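Grovurlow puts its oat and barley drinks into 300 more grocery stores

MONDAY, MAY 15, 2023
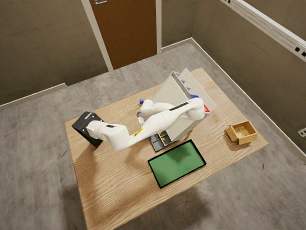

A wood-topped table in a room with taupe walls and a brown door.

Well, we did it! I'm Sihan Lü, I run Grovurlow, and I get to write this one myself (our press person is on vacation, so please forgive the exclamation marks). Starting this week our chilled oat and barley drinks are going into 300 more grocery stores, all of them part of the Flonditden chain. Add those to the stores that already carry us and you can now pick up a carton in 1586 places. When I saw that number on the order sheet I read it out loud to the whole office, twice.

For anyone meeting us for the first time, we make plant-based drinks that sit in the chilled case next to the milk. I've always wanted them there and never on the dry shelf with the long-life cartons. People shop for milk at the cold end of the store, usually near the end of the trip, and they make up their minds in a few seconds. If we're two aisles away they don't go looking for us, and why would they?

Flonditden is taking three products to start with. The first is our plain oat drink, still the one most people buy. The second is the barley drink, a bit maltier and very good on cereal. The third is new, a thicker oat blend made for coffee, and I have been a pest about that one. We went through 20 versions before I stopped sending it back to the kitchen. Version 3 was lovely in a latte and awful in plain black coffee, where it went to little flecks the minute you stirred it. The one going on sale holds together in both, and it doesn't taste of anything but oats.

The buyers at Flonditden were tough, and I mean that kindly. They wanted to know why shoppers who try a plant drink once so often don't come back for a second carton. My answer was price and size. A big carton is a gamble if you live alone or you're the only one in the house drinking it, and half of it ends up down the sink. So the coffee blend comes in a small carton as well as the regular one, and both will sit side by side in every new store.

We've had to grow a bit to keep up. The cartons will be filled at our Peltier plant, where a second filling line is now running on weekdays. Deliveries to the stores are being handled by Li, a chilled haulage firm we've worked with since our farmers' market days, back when a full load for us was half of one of their smallest trucks. They never once made us feel silly about it. The recipes haven't changed for the bigger runs, and the oats and barley come from the same growers as before.

I get asked whether we're out to replace dairy. I had butter on my toast this morning, so no! Plenty of our shoppers buy a gallon of regular milk and one of our cartons on the same trip, and the chilled case has room for both of us. What I'd like is for the choice to be easy, with a fair price on the shelf and a carton that pours without going all over the counter. (We fixed the cap last year. Thank you to everyone who wrote in about the cap.)

The new stores will be stocked over the coming days, starting with the larger ones. In-store tastings of the coffee blend will run through September, with dates going up on our website store by store. Retailers who want a sample case, and reporters who'd like to talk or come see the Peltier plant, can reach me through the press page at Grovurlow. I answer those messages myself, mostly before lunch.

ENDS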